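Stitches, week two

The stitches came out on Monday, all 22 of them, and I would like it noted that I did not faint. I did ask to lie down first. The nurse, Seraina Mayrhofer, said plenty of people ask that, in the voice you use to tell a child that plenty of people are scared of the vacuum cleaner.

For anyone who missed the last post: I had a lump taken out of my back in January. It was a lipoma, a lump of fat with no ambitions. My surgeon, Dr. Tanner, called it "very well behaved," and I've been trying to live up to it ever since.

I had pictured stitch removal as a sort of unlacing, one long tug and off you go. Mine were separate stitches, each with its own knot, so each one got lifted with tweezers, snipped and pulled. It feels like someone plucking an eyebrow you didn't know you had back there. The last 4 had settled in and wanted to stay. I said a word. Seraina said she'd heard it before.

Then came the instructions. Keep it clean, pat it dry, no swimming yet, nothing heavier than a bag of groceries until my next checkup. I asked whose groceries. My neighbor Josée Melnyk buys cat litter in sacks that could anchor a boat. Seraina wrote "LIGHT bag" on the sheet and underlined it.

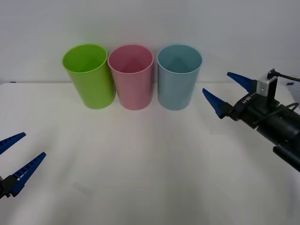 Green, pink and blue, all lined up and right way up.

The other thing I was told to do is drink more water, which every medical person I've met has told me regardless of what I came in with. I'm doing my best. By three in the afternoon I've usually had one glass and a lot of coffee, and then I catch up in the evening and pay for it at 2 a.m.

Sleeping is still a project. I'm a back sleeper by nature, and I've spent two weeks on my left side facing the closet, which needs painting. My brother-in-law Ferdinand recommended a body pillow. It takes up more of the bed than he does of the sofa at Thanksgiving.

The scar itself is pink, a bit lumpy and shorter than I'd been telling people. I can only see it with two mirrors and some swearing. Next checkup is in a month. Until then I'm off yard work on medical advice, and the leaves can stay where they are.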